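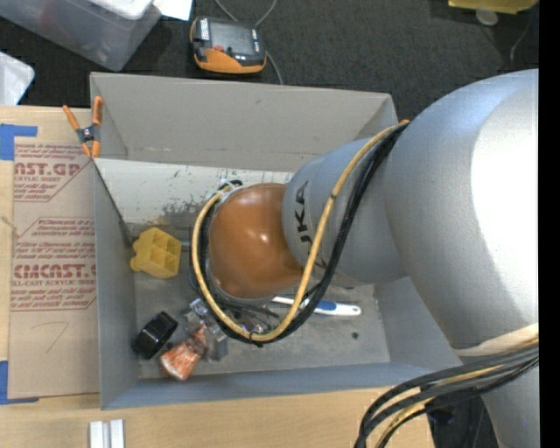

So I finally finished typing up my grandmother's recipe cards, all 342 of them, and I have thoughts.

If you've been reading for a while you know the cards came to me two summers ago in a pair of shoe boxes held shut with kitchen string. I promised my cousins I'd get the whole thing copied out by Christmas. Then it was Easter. Then I stopped giving dates (sorry, everyone!) and just did a few at night after dinner, usually with the radio on and a cup of tea going cold next to me.

The handwriting was fine once I got used to it. What slowed me down was the way she measured. There is a cup in her kitchen that she called "the blue cup" and half the baking cards go by it. My aunt still had the thing, thank goodness, so I drove over and we filled it with water and poured it into a proper measuring jug, and it holds a bit more than a regular cup. That explains why every pound cake I ever made from her card came out dry. I've been shorting it on milk for 15 years!

Oven temperatures are another story. "Hot oven." "Good hot oven." "Oven like for bread." I wrote down what she wrote and then put my own guess in brackets. For the poppy seed roll I've settled on 375, and if yours burns, go down a little and let me know.

There were surprises too. I found eleven different cards for pickled beets, and I swear the only thing that changes is the amount of sugar. One card just says "Helge Kvam's fish" with a list of ingredients and no instructions at all. None of us know who Helge Kvam was. My mother thinks he might have been the neighbor from the Clelten house, with the boat, but she was six when they moved away so I wouldn't put money on it. I made it anyway, baked with cream and dill and a lot of onion, and it was really good. My husband had seconds and he doesn't even like fish.

A few cards were too stained to read. There's a plum dumpling one where all I can make out is "potatoes, boiled the day before" and then a big brown blot, and at the very bottom, "do not let Vilmos help." I left that in exactly as it was.

I've been asked how I'm going to share it. Right now it's one very long document and I'd like to get it printed and spiral bound so it lies flat on the counter. The copy shop on Holst Street gave me a price for 20 copies that was less than I feared, so that's probably the plan for October, once my sister has checked it for typos. She's found plenty already – apparently I typed "bacon soda" four times.

The cards themselves are going back in the boxes. I did buy plastic sleeves but they felt wrong somehow, all that flour and butter sealed away, so I only used them for the ones that are falling apart.

Next week I'll put up the fish, with the amounts I used. And if anybody from the Clelten side of the family is reading this and has a plum dumpling recipe with the middle part intact, please email me.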